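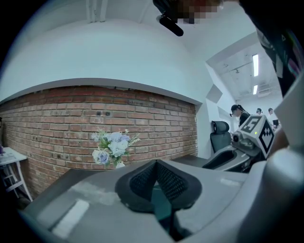 件名: Re: 手持ちグリッパー2種の比較、指パッドの件

Killianさん、みなさん

Nepiaです。返事がすっかり遅くなってしまい、すみません。1月に入ってからTrevaskisの引き継ぎでばたばたしていまして、落ち着いて机に向かえたのがようやく今朝でした。

Killian Bessonさんのメール:
> 黒いくさび形の指パッドですが、内側がメッシュ状のものと、以前の平らなゴムのものとで、保持の具合に差はありましたか。
> あと、マーカーのキューブはグリッパーの上に載せたままで邪魔になりませんか。Telulicoの作業台でも同じ構成を試したいので、わかる範囲で教えてください。

まずパッドのほうから。メッシュ状のほうは、布や薄い袋をつまむときにずれにくく、私はかなり気に入っています。集計に使えた試行は全部で307回、そのうちメッシュ状のパッドで落としたのは84回でした。多いと思われるかもしれませんが、わざと滑りやすい物ばかり選んだUsmanさんの意地悪な(いえ、ありがたい)品揃えのせいもあります。平らなゴムのほうはまだ回数が足りないので、数字を並べるのはもう少し待ってください。ただ、硬くて角のある物なら平らなほうが素直に持てる、という感触はあります。

キューブについては、上に載せる今の位置で私は困っていません。白地に黒の模様がはっきりしているので、両手を近づけても向こう側のグリッパーの向きはだいたい拾えています。気になるのはむしろ照明で、天井の蛍光灯がグレーの樹脂の面に白く映り込むんですね。Rochelleさんが、艶消しのテープを貼ってみたらどうかと言ってくださったので、次はそれを試すつもりです。広角のカメラだと画面の下のほうが本体でかなり埋まってしまうのも悩ましく、取り付け角を少し起こしたブラケットをPaludettiに相談しています。

それから、握りっぱなしだと手首が結構疲れます!Telulicoで始められるときは、どうか休憩を多めに入れてくださいね。

記録の形式は前にお送りしたものから変えていません。もし読み込めないファイルがあれば、遠慮なく私かZoiさんまで。長々と失礼しました。寒いのでみなさんご自愛ください。

Ngaio Nepia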